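Solevon two-arm bench kit: review
By Ayanda Coetzee
May 28, 2020

The Solevon quote looks friendly until you get to page 4. The arms are priced as a pair, fine. Then come the mounting plates, the spare jaws and a support plan that renews every July whether you called them or not. I added roughly 500 dollars for the parts they leave off, and that was before the table.
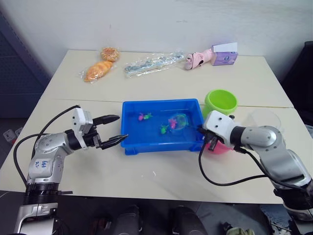 The two arms at the water tray, cups and toy fish included.

Sales sheets love this kind of job, with toy fish and a little net. I'd ask what it tells a buyer. Plastic fish float and don't mind a clumsy scoop. Your parts may be less forgiving, so get a trial on your own stuff before you sign.

Cables are my main gripe. They hang in wide loops off the wrists, and a clip set should be in the box at this price. The Grirkeck quote had one.
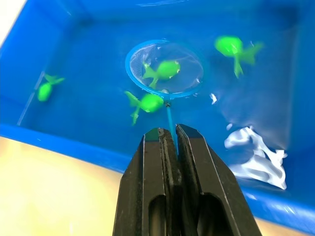
The plain two-finger jaws I mind less. They close on a thin handle, and you can skip the fancy hand Solevon will try to sell you. Scuffs show on the black finish, so put a spare set in the budget for year one. Kiprono Mollel, who does our purchasing, wanted two sets. I talked him down.

Lead time was quoted as 7 weeks. Get that in writing, along with who pays return freight. I'd lease one before buying, and I still haven't seen a straight answer on repair rates.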